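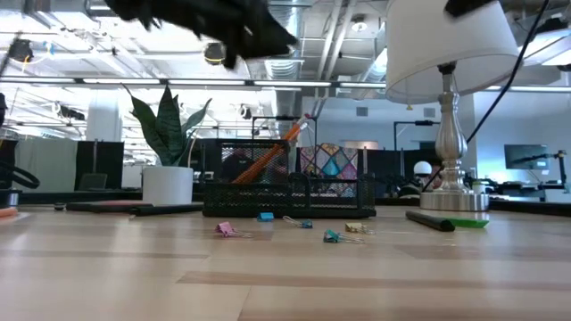

Binder clips, pencils and a mesh organizer on a wooden tabletop.

How Does a Binder Clip Work?

A binder clip is a small thing that holds paper together. Most desks have a few. They come in plain black and in colors like pink, blue, teal and gold. The color makes no difference to how they work.

A binder clip has two kinds of parts. The first is the body, a strip of springy steel bent so that its ends come together. If you look at it from the side, it has the shape of a triangle. The second kind is the handles. There are two of them, and each one is a loop of wire.

The steel in the body is a spring. A spring is something that tries to go back to its own shape after you bend it. When the clip is closed, the two edges of steel press against each other. When you open it, you bend the steel a little. Let go, and it pushes back to where it was. If there is paper in the way, the paper gets squeezed.

What the handles do

Try to open a binder clip by pulling the steel edges apart with your fingernails. It is very hard. Now squeeze the handles together. The clip opens right away.

The handles are levers. A lever is a bar that turns around one point and makes a small push into a bigger one. You push at the far end of the handle, where it is easy. Your fingers move a long way, and the steel moves only a little, but it moves with much more force. A seesaw is a lever too, and so is a bottle opener.

The handles can also fold down flat against the paper -- that way a stack of pages fits in a bag or a drawer. On many clips you can squeeze the sides of a handle and slide it out of the body. Ask a grown-up before you try this, as the steel edges can pinch.
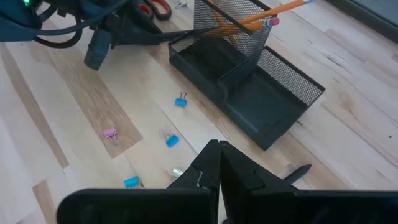
Carys Foulkes

Clips and paper clips

A paper clip is one piece of bent wire. It is fine for a few sheets. Put 15 or 22 sheets in it and the wire may bend too far and stay bent. Then it doesn't grip well anymore. A large binder clip can hold a much thicker stack, because its steel is wide and stiff.

Clips come in different sizes. Use a small one for a few pages and a big one for a thick report. If you put a big clip on two sheets of paper, it will hold them, but it may leave a dent.

Why is the organizer full of holes?

Many desk organizers are made of wire mesh. Mesh is a sheet with lots of small holes in it. It uses less metal than a solid sheet, so it is lighter. You can also see through it, which helps when you are looking for an eraser at the bottom.

A tall cup is for long things such as pencils. Low compartments are for short things. A clip dropped into a tall cup sinks to the bottom, and you have to tip everything out to get it back.

Try it yourself

You need one binder clip and some scrap paper.

Clip two sheets together and hold them up by one sheet. Does the other one stay? Add more sheets, a few at a time. Write down how many you have when the clip gets hard to put on. Then do it again with a paper clip and compare the two numbers.

Words to know

Spring: something that goes back to its shape after it is bent or stretched.
Lever: a bar that turns around one point and helps you push or lift.
Mesh: material made with many small holes.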